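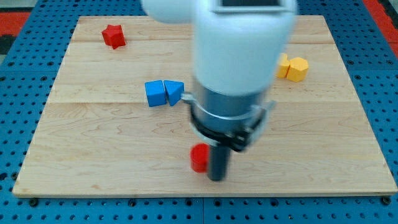

4. Setting out the blocks

Right, this is the bit I like best. You'll want the board flat on a table that doesn't wobble, wood side up, and the Kidora shape set tipped out of its bag next to you.

1. Give the board a wipe with a dry cloth. I used a wet one on my first board and it went furry along the grain, so don't do that.

2. Sort the blocks by colour before anything goes down – red, blue, yellow.

3. Put the blues side by side, a bit left of the middle. The cube goes on the left and the triangular prism next to it. Leave a sliver of space between them or little fingers will knock both over at once!

4. Lay the red star on its own towards the back left corner. It needs bare wood all round.

5. Stand the red cylinder on its end, nearer the front than the star. Check the bottom for fluff first (mine always has some).

6. The yellows go on the right. Stand the hexagonal one upright so you can see its six-sided top.

Note: my spare blocks are from an older Hayashi set and they're 2 mm shorter than the Kidora ones. Fine for sorting games, annoying for towers, so I keep them in a separate tub.

Caution: the cylinder rolls if it gets tipped over. Keep it well in from the edge if you've got a hard floor.

When you pack up, star first, flat on the bottom of the bag, then everything else on top.

5. First sorting game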